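Search this site Search
Menu Close

About Flalwood

We make grippers. Hand-held ones first, for teaching robots how people fold and tie and pick up soft things, then the same fingers on an arm. Small shop, up a flight of stairs from a tire place in Takarby. Started by Sylvie Nguyen after a lot of years fixing packing machines for other people.

Most About pages tell you how great it's all going. Ours has the April fault on it. Customers ask about it anyway, new hires too, so it lives on this page and it stays here.

What went wrong

We were running a fabric job for Lindqvist, a linens company. Scarves, ribbons, napkins, bundles with a tie on them. Soft stuff, nothing heavy. The hand-helds had done fine and the same finger set went over to the arm for a long run.

A bit after 3 in the afternoon the arm closed on a bundle and didn't stop closing. Command said open. Fingers stayed shut, motor kept pushing. Sylvie reached in to free the cloth, which is what every one of us would have done back then, and the gripper let go and snapped shut again on her first two fingers. Bruised badly, one nail lost. No break. She was back at her desk the next morning typing with the other hand.
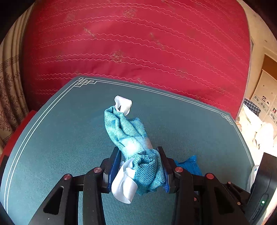 Took us too long to find it. First we blamed the cloth. Then the software, two people up most of a night reading logs. It was a pivot pin. It had walked partway out of its link, and under load the link sat a hair crooked, enough to bind. The position sensor is on the motor side so it had no idea. As far as the controller knew, the grip was still closing on something thick, so it pushed harder. We wrote that part. That's on us, not the supplier.

Then the second thing, which scares us more. The stop button worked. It cut the arm. It did not cut the gripper, which had its own supply from back when it was a bench project. Never moved over. It was on a to-do list for months.

What we changed

One stop, everything dead. Arm, gripper, the lot. Tested every morning before anything runs and the person who tested it signs the sheet.

Pins are now clipped at both ends. Used to be pressed in on one side only. They get looked at every 300 cycles and swapped if theres any play at all.

Force limit is set in the motor driver now, up to 32 newtons, and the controller can't talk it into more. Plenty for cloth. If a job needs more than that we have a conversation first.

Hands stay out until power is off. Tongs hang by each station, long ones. Cloth is cheap. Cut it if you have to.

And we stopped the Lindqvist run and told them why the same day. They got the full write-up, photos of the pin and all. They stayed with us. One other customer didn't, and fair enough.

Working with us

Units shipped before the fix: we called back all 100. If yours has the old pins (flat head on one side, nothing on the other) stop using it and get in touch, we pay shipping both ways. Doesnt matter if you bought it second hand.

We also do build work with Ollwood, who machine our links, and they now send a check sheet with each batch. Ask for a copy if you want one.

Want the full fault report? Write to the shop and say so. It's long and the drawings are ugly but it's all in there, including the bits we got wrong the first time.

We use cookies to remember your settings and see which pages get read. Accept Decline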